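Robot Learning Lab Course
Unit 6: Learning to grasp from mixed demonstrations
Handout, 19 March 2026

Read this before the lab session. It covers the method, the results we got with it on the Kerken arm setup, and what you need to hand in. The Barbieri notes on behavior cloning from September are assumed.

1. The problem

A policy trained by behavior cloning copies what the operator did. If every demonstration picks up the same kind of object, the policy learns that object well and little else. Put something soft in front of it and it closes too high or too early.

There are two common fixes. One is to collect far more data. The other is to change what is in the data while keeping the amount the same. This unit is on the second one.

2. The method

The method is called Clanska sampling in our code, after the project it came from. It has two parts.

First, the objects are mixed during collection. Each layout in the tray has things that differ in stiffness, weight and shape. The operator is told which object to pick. The others stay where they are and act as clutter. Between episodes the layout is changed by hand.

Second, the training batches are balanced by object type, not by episode. Rope episodes run long and sponge episodes run short, so drawing time steps evenly from the whole set would give you mostly rope. We draw the object type first, then an episode of that type, then a time step inside it.

The policy takes one camera view and the joint positions, and outputs a short chunk of target positions plus a gripper command. You will find it in the Mustach repository under policies/chunked. Do not change the network for this lab. Only the sampler is yours to edit.

3. Collection setup

The tray is set up next to a sink, on purpose. We want a background that looks like a place where the arm might be used, with metal and reflections in view. Lighting is not controlled. Shadows from the arm fall across the tray, and the policy has to cope with them.

A typical layout puts a braided rope toy in the same tray as a stone, a green plush toy, a blue block and a crumpled red ball. The rope is the hard one. It has no fixed shape, so there is no single correct grasp point, and two operators will often choose different ones for the same layout.
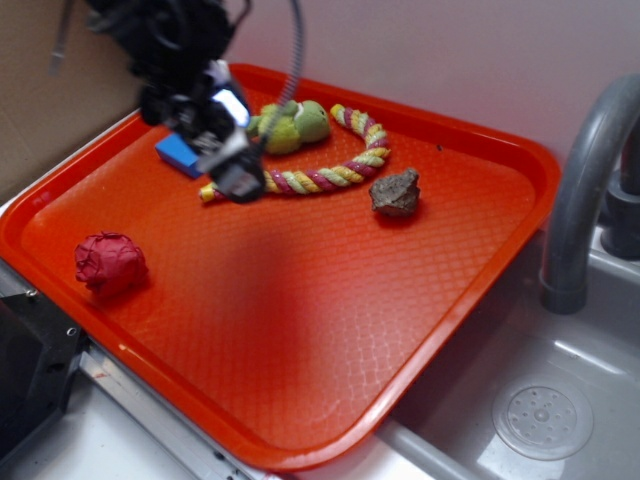

4. Results

We collected 1000 episodes in total. From these we made two training sets of 500 episodes each. Set A holds rigid objects only. Set B holds the full mix. The network, the number of training steps and the camera position were the same for both. Each policy was then run on the same 206 test layouts, none of which were used in training.

The policy trained on Set B did better on soft objects, with the largest gain on the rope. On rigid objects the two were close, and Set A was slightly ahead on stones. We read that as the cost of spreading the same number of episodes over more kinds of object.

Balanced sampling mattered more than we expected. With Set B and plain sampling, most of the gain on small objects went away. The rope result hardly changed.

Most failures fell into these groups:

Gripper closes above the object. Seen most with flat or low items.
Gripper pushes the object before closing. Seen most with stones.
Wrong object picked. Seen when two objects touch.
Arm hovers and does not commit. Seen with rope, and we suspect it comes from operators disagreeing on the grasp point.

5. Limits

All the tests used one arm, one tray and one camera position. We did not test a moved camera. A grasp counted as a success if the object was lifted clear of the tray and held, so nothing is said about placing it afterward.

6. To hand in

a. Your sampler, with a short note on how it draws a batch.
b. A table of success by object type for plain and balanced sampling.
c. One failure from your own runs, placed in a group from section 4, or in a new group if none fits.
d. One paragraph on how you would test the hovering explanation. You do not need to run the test.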